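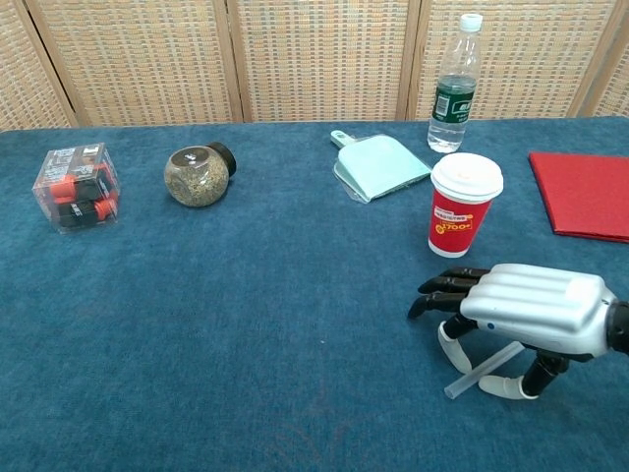
Keeping cooked rice for the next day

Rice left over from dinner keeps well if you deal with it quickly. Spread it on a wide tray as soon as the meal is over, no deeper than two fingers, and leave it uncovered until the steam stops. Then put it in a shallow tub with a lid and into the fridge. It should be in there within the hour. Eat it the next day.

To reheat, break up the lumps with wet fingers, add a spoonful of water per bowl and cover. Stir halfway through. It must be steaming hot all the way to the middle, and don't heat it a second time.

For fried rice, use it straight from the fridge. Get the pan hot first and cook no more than two portions at once. Soy sauce goes in last, round the side of the pan.

Macarena Requena at the Trulholm kitchen weighs out 70 g of dry rice per person, or 90 g when there are few side dishes. We have used her figures at home since February and throw away much less.

Turmeric stains on plastic tubs fade if you leave them open on a sunny windowsill for a day or two.

Updated 9 March 2023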